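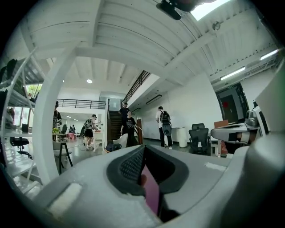 The talk covers lighting and storage in converted work halls, and the case is the Vedatden hall, which Nadja Brunner and I surveyed in November. The brief from Grekholm was to say where people could do close work without desk lamps and where the shelving should go. Keep this slide up while I give the layout. The ceiling is white and slatted, with beams across it, and the light comes from several kinds of source at once: a skylight, two long fluorescent fittings on the right, a round ceiling light further back, and two small recessed lights over the far workspace. There is also a window behind the white metal shelving on the left. Ask the room which of these they would switch off first. Take two or three answers and move on.

Slide 2. Method.
We took readings at desk height on a fixed grid, with the meter flat and the reader standing clear. Each point was read 3 times and the middle value kept. One set was taken with all fittings on, one with daylight only, one after dark. Luminița Filip checked the meter against a second one before we began. If someone asks about colour temperature, say we noted it but it is not in this talk.

Slide 3. Daylight.
Highest reading, under the skylight at midday: 2000 lux. Highest reading on the window side at the same hour: 1132 lux. Say both figures slowly, people write them down. The point to make is that the first figure falls off quickly as you step sideways, and the second falls off with every shelf you load. Open shelves pass light through until they are filled. Files and dark boxes stop it.

Slide 4. Shelving.
Two options were drawn up. Option A leaves the shelving against the window and keeps the upper shelves clear. Option B turns it end-on to the wall, so that light passes along both sides. Matei priced both. Option B costs more in floor fixings and loses a walkway. We recommended A, with low or pale items only on the upper shelves. Mention that shiny white metal shelves can throw glare at anyone seated below, and that a chair parked at the foot of the shelving tends to become a regular seat whether it was planned or not.

Slide 5. The mezzanine.
A railing of open bars does less harm to the light than a solid panel would. The wall under it matters more. Keep it white and keep it bare. Grekholm had asked for a pinboard there. Show the before and after calculation, do not read out the table.

Slide 6. Switching.
At present the fittings are on one circuit. We proposed splitting them so that the long fluorescent fittings can be off while the recessed lights over the far workspace stay on. Nemari supplied the switch plan. After-dark readings were taken at 1645, when the window gave nothing useful. Pause for questions on wiring, then skip slide 7 if we are past the half hour.

Slide 7. Cleaning (optional).
Slatted ceilings hold dust on the upper edges. Skylight glass should be cleaned outside as well as inside. Give the intervals from the handout.

Slide 8. Contacts and handout.
Nadja has the grid drawings. Paper copies are by the door.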